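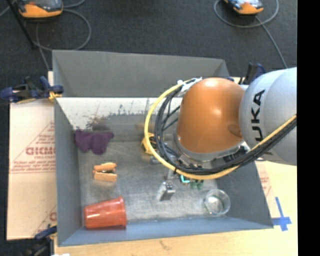
The practice bin with the arm in it: cloth, clamp, cup and glass on bare metal.

Practice Bin Kit for Club Picking

Last updated: March
Reading time: 2 minutes

I run the after-school robotics club in Pusville, and this is the page I keep for the bin-picking kit we lend out to other clubs. If your team is entering the Karnivstead picking challenge (or you just want something harder than stacking blocks) this is the one to ask for!

The kit is a grey metal bin, open at the top, plus a tub of odds and ends to throw in it. It's a plain old bin and I love it. The bottom is bare metal and scratched to bits, so you get pale reflections all over the place, and any vision code that worked beautifully on a matte tabletop has to start earning its keep. Our students moaned for a whole term and then wrote much better code.

What goes in the tub

There are 30 objects, and we've called the set Gumede. You get soft things, hard things, shiny things and see-through things. The purple cloth is a good first pick because it squashes, though it never lands in the same shape. The plastic cup is fine standing up and a pain on its side. The spring clamp looks easy until the fingers close on the wrong arm of it. And the clear drinking glass, well, you can see the floor straight through it, so leave that one for later in the season. Please pack a spare if you're travelling!

Setting up

Sit the bin on a solid table and clamp it at the corners. We slide flattened cardboard beside ours, and we put a cross of blue tape on the wood next to one corner so the bin goes back to the same spot every session. Two people can have it ready in 10 minutes. Keep the cables tied to the arm with enough slack for a full wrist turn, and run it slowly until you've checked every corner of the bin.

Will it work with your arm?

We use a KUKA with a metal gripper, but the kit doesn't care. The scoring sheet, which we call Zurkus, gives points for each object lifted clear and takes 2 off for a drop. It's a simple spreadsheet and you can change the colours and the rules to suit.

Cost and booking

Borrowing is $40 a term for school clubs, and you cover the freight. Bring everything back, even the broken bits, and tell me what your kids found hardest. I'm always after new objects for the tub, so if you've got something awkward in a kitchen drawer, pop it in.

Contact: Pusville Robotics Club, equipment loans | © Pusville Robotics Club | Back to top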